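Taslow Activity Boards: Progress Report to the Zosden Fund
Period ending August

Summary

The grant pays for the design and building of portable task boards for the Atside training workshop. Trainees use them to practice basic controls before they move on to live panels. The design is settled, the first full board is assembled, and parts for the rest of the batch are on order. We are three weeks behind the original schedule, and the total cost is unchanged.

Work completed

The housing went through two redesigns. The first version was a single long box, which meant a fault in one section took the whole board out of use. The current version is split into modules that join side by side, so a section can be removed and repaired on its own.

We tested the push buttons to 1000 presses each. One failed early and was replaced under the supplier's terms. The toggle switches came from Chu and arrived in two deliveries, the second one late. That accounts for most of the delay.

Trainees at Atside tried an early board on a Saturday morning. They asked for larger numbers around the dial and a better way to lift the board out of its crate. Handles have been added. The dial numbers are still under discussion.

Spending

Parts for the first board came to nearly 300 dollars, a little over our estimate. The overrun was in the switches and plugs. Buying for the whole batch should bring the unit cost down, and we have a written quote to that effect. No money has been moved between budget lines.

Current state of the board

The assembled board has three modules. The left one carries four round push buttons in blue, red, green and yellow, with two small white sliders behind them. The middle one has two metal toggle switches, and the right one has a green rotary knob with a numbered dial and a row of banana-plug jacks at the back. There is a gray carrying handle at each end.
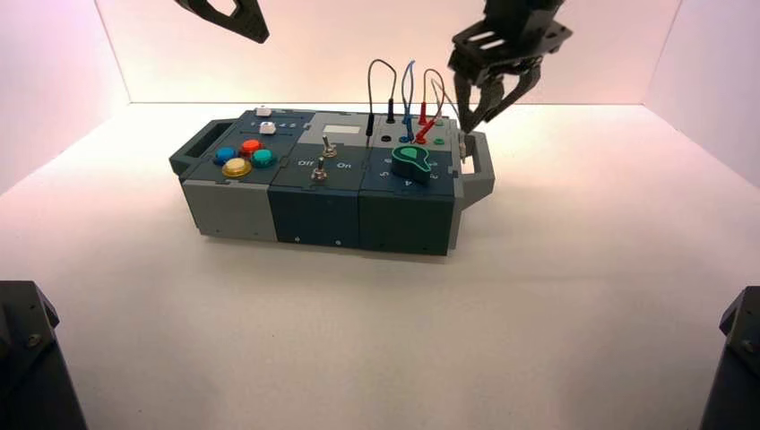
Next steps

Build the remaining boards, 20 in all.
Print the instruction cards - 80 copies, two sides, laminated.
Agree on the dial numbers with Atside before the last panels are cut.
Send the final accounts to Zosden with the closing report.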